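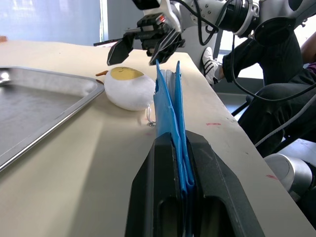 # Giving up the dryer, seven months on

I stopped using the dryer in March. It was a twelve-year-old Irnex that came with the house, and the drum had started to squeal on every turn. The repair shop on Bratwood wanted more to fix it than I had paid for my washer, so I unplugged it and told myself I'd shop for a new one when the weather turned. It's now 31st October and I still haven't.

I thought I'd write down what has changed, mainly for the two readers who asked after my post on the electric bill.

## Drying times

Summer was easy. T-shirts and pillowcases were done by lunch if I got them out before work. Towels took until evening. Jeans needed turning once.

Fall is different. Puvetthorpe sits in a valley and the fog doesn't lift until late morning, so I've moved most of the drying indoors. I have one folding rack in the spare room with the window cracked and a box fan on low. A full load on the rack takes a day and a half. I allow 48 hours for towels and bedding, and I no longer wash both in the same week.

A second spin in the washer helps more than the fan does. I wish I'd tried that in April.

## What it saves

Less than I hoped. The old bill lumped everything together, so I can't give a clean number, but the summer bills were a little lower than last year's. The fan costs almost nothing. If you are doing this only for the money, check what your dryer uses first. Gas ones are cheap to run in my area.

Clothes do seem to last longer. The lint trap used to fill on every load, and that was all coming off something.

## Stiff towels

Everyone brings this up. Line-dried towels are stiff. I shake them hard before hanging and again when I take them down, and I cut the detergent to half the line on the cap. They are still stiffer than they were. I've gotten used to it, and they soak up water better than before.

Vinegar in the rinse did nothing I could notice. I tried it for a month and quit.

## Folding

I fold straight off the rack now, one piece at a time. With the dryer I dumped everything in a basket and it sat there for days. Small cloths get folded in half and in half again and stacked on edge in the drawer, so I can pull one out without wrecking the pile. Fitted sheets I still roll up and shove in the closet.

## Winter

I haven't done a winter yet. My plan is smaller loads, more often, and the laundromat on Zawadzka Street for the comforter. If the spare room gets damp I'll buy a dehumidifier. If that doesn't work either, I'll get a dryer.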